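2/13/21

Got to the lab a little after nine. The heat was off for the weekend so I kept my coat on until lunch. Bus was on time.

Spent the first hour on the Clilon config, which had gone back to the old speed limits again. I set the descent to 60 percent and wrote the number in the team notebook this time. Then I reran the planner on the recordings from October to check that the new code gives the same cut points as the old code. It does, except near the ends of the roll, where it picks a point too close to the tip. I put in a minimum distance and left a note for the others.

The task for our project is still the same: find the roll of modeling clay, pick a cut point, bring the tool down, back off. Blue clay on the gray surface is easy for the color threshold. We'll have to try other colors before the Plundholm demo, and I'm not looking forward to that.
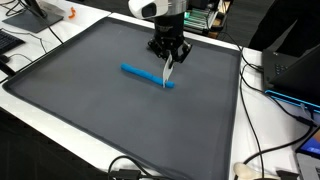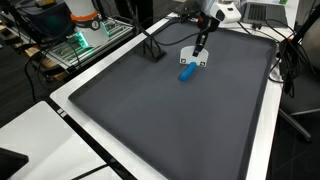
Ate a cheese sandwich and an orange. After that I worked on the report. The methods section is at 644 words and the limit for the whole thing is 800, so a lot has to go. I cut the paragraph on camera calibration down to two sentences and moved the rest to the appendix. The introduction still reads like the course handout.

Priced a force sensor from Dusico. It's $499 and our budget won't cover it. I'll ask on Monday if the department has one we can borrow.

Left at four. Forgot my gloves on the bench and had to go back up for them. Still need to email the Vandenberghe people about the demo table size, and do laundry.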